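6 min read

214 shares | 4 comments

The first time I heard a wall being tapped by someone who knew how to listen, I was standing in a stairwell with a coffee going cold in my hand. Fermín Ocampo had his ear a few inches from the plaster and was knocking with one knuckle, slowly, moving along at shoulder height. Tock, tock, tock. Then, near the window, tuck. He grinned at me as if he had found money.

"There she is," he said. "Let go of the wall years ago, and still hanging on out of pure stubbornness."

I had gone to see Ocampo because I wanted to know about lime plaster, and I had wanted to know about lime plaster because a piece of mine had fallen on the cat. (The cat is fine.) The guy who came to give me a price looked at the hole, looked at the ceiling, and told me to rip the lot out and hang drywall. I nearly did. Then a neighbor gave me a phone number written on the back of a seed packet, and six months later I am a person who owns three trowels and talks about sand at dinner.

Ocampo runs a two-room workshop called Jandside, in what used to be a dairy. He and his crew patch, consolidate and replaster old houses, and in October, when the outdoor work slows down, he teaches. The course has no printed handouts. You show up at seven in the morning in clothes you don't care about and somebody gives you a bucket.

What you learn first is that plaster is alive – or at least that it behaves that way for a lot longer than you'd expect. Limestone is burned in a kiln until the carbon dioxide leaves it. What's left is quicklime, a touchy white lump that wants water so badly it will boil the stuff on contact. Add enough water and it falls apart into putty, and that putty, kept under a little more water with the lid on, will wait for you for years. Spread it on a wall and it starts taking the carbon dioxide back out of the air. Slowly, over weeks and months, it turns into limestone again. You burned a rock, stirred it, wiped it on your house, and got your rock back! I've now explained this to everyone I know and I'm still not over it.

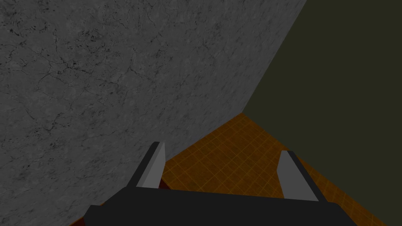

Ocampo's own putty lives behind the dairy in a row of lidded barrels, each with a name painted on it. The one he is proudest of is Lūse, which he slaked himself and won't let students near until the last afternoon. It has the feel of cream cheese left out on the counter. He cut a slice out with a margin trowel and held it upside down, and it just stayed there, looking smug.

"Bag lime is fine," he said. "I use bag lime. But this is bread from a bakery."

The sand matters at least as much, and this was the part I had expected to be dull. You want it sharp, with grains of mixed sizes that lock together, and you want it washed. Beach sand is too round and too salty. Play sand is too even. Ocampo rubs a pinch between his fingers next to his ear, and good sand makes a small crunching noise. Bad sand is quiet. He gets his from a pit called Flallholm, an hour up the valley, where the owner still digs one particular bank for him and pretends it's a nuisance.

Then comes hair. Goat is the favorite now; cattle hair was more common in the old houses I've poked around in. You tease it apart and sprinkle it into the mix a little at a time, and it goes in looking like something from a shower drain. The hair ties the coat together while it's young and inclined to shrink. Break open a good old chunk and you'll see the fibers bridging the gap, holding the two halves like a hinge. Some of the hair in my own ceiling was red. I spent a whole evening thinking about that cow.

Cracks, it happens, are a language, and Ocampo reads them the way other people read a face. A fine web all over means the finish coat dried too fast or went on too rich in lime. A long straight line often follows a joint in the lath behind. A diagonal running up from the corner of a door is usually the house settling, and can be perfectly calm; you put a pencil mark at each end with the month beside it, and look again next season. The ones he worries about are wide enough to take a coin, or step out so that one side stands proud of the other. Everything else, he says, is just an old wall clearing its throat.
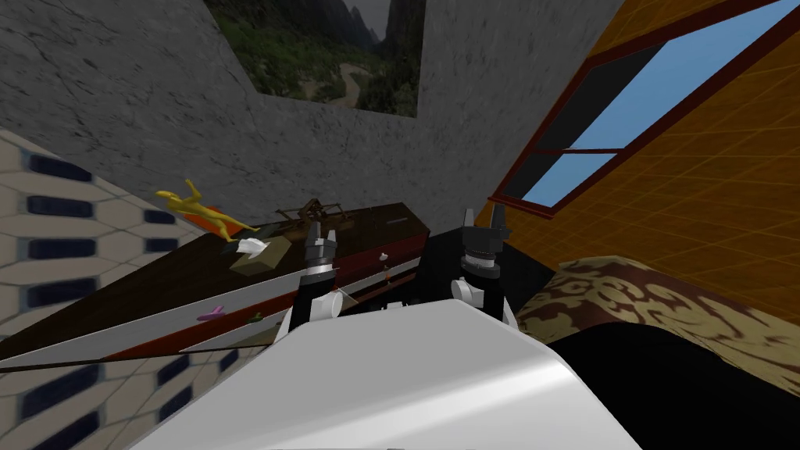
My favorite day was the second one, when we went out to a farmhouse called Tonden to put back the upstairs hall. The owners had kept a tally of their restoration on the pantry door: 1,675 hours at that point, in tidy bundles of five. They fed us soup and asked for no promises.

The coats go on in order. The first gets pushed hard, so that it squeezes between the laths and curls over behind them. Those curls are called keys, and they are what holds the whole thing up. When an old ceiling sags, it's generally because the keys have snapped. You scratch that first coat in a diamond pattern and walk away. You really do have to walk away. I kept sneaking upstairs to check on mine, and Ocampo kept finding me there.

The second coat makes the wall flat, or flat enough. There's a long straightedge involved, and a wooden float, and a fair amount of standing back with your head on one side. New students all chase perfection here and overwork it. The farmhouse walls had a slow roll to them, like a field seen from a train, and we were told to follow it. A patch that's flatter than its surroundings will announce itself every evening when the lamp goes on.

The third coat is thin, mostly putty with fine sand, and it's the one people fall in love with. You lay it on, wait for it to firm up, then go over it with a damp brush in one hand and a steel trowel in the other. There's a stretch of maybe twenty minutes when it tightens under the blade and starts to shine. Your shoulder is on fire by then. You couldn't be paid to stop.

It's slow, and it isn't cheap if you hire it done. Lime is also caustic, so wear goggles, wear gloves, and keep clean water nearby in case some gets in your eye. Modern gypsum plaster sets in an afternoon and is a wonderful material in a dry, steady room. But an old stone or brick house takes on damp and gives it back all year long, and lime lets that happen. Seal such a wall behind something waterproof and the moisture goes looking for another way out, commonly through your baseboards.

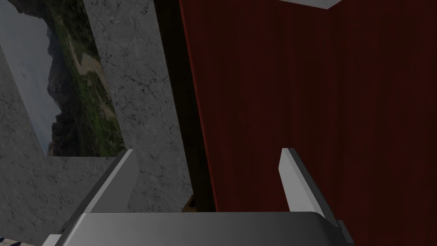 Color is a whole other rabbit hole. Limewash is just putty thinned until it's like skim milk, with earth pigment stirred in, and it goes on looking like nothing whatsoever. You brush it over a damp wall, feel foolish, and go to bed. By morning it has bloomed. The Tonden hall was meant to be a warm cream and came up closer to the inside of a pear, and the owners liked it so well that they asked us to write down the recipe. One of the other students had it on the back of her hand in ballpoint. Luckily she hadn't washed.

Ocampo reckons he has taught 138 people since he started, and a fair number of them send him photographs. He keeps the prints in a biscuit tin in the dairy: closets, chimney breasts, one very ambitious chapel. He showed me a bathroom done by a retired bus driver who had never held a trowel before and who had, he said with real feeling, "hands like an angel."

My own ceiling took me nine evenings. There's a ripple by the light fitting where I got impatient, and a spot near the window that is as good as anything in the house. I tap it when I walk by. Tock.

4 comments

plumbbob_jean
The red cow hair got me. We found a scrap of newspaper and a whole oat in ours, still with the husk on.

Marguerite T.
Please tell readers to dampen the old edges before patching! I skipped that step and every one of my repairs came away in a neat little plate.

hollowspot
Is goat hair okay if it's been dyed? Asking because my sister spins and has a bag of it in purple.

plumbbob_jean
@hollowspot I'd stick to plain, but now I want to see a purple ceiling come down in a hundred years.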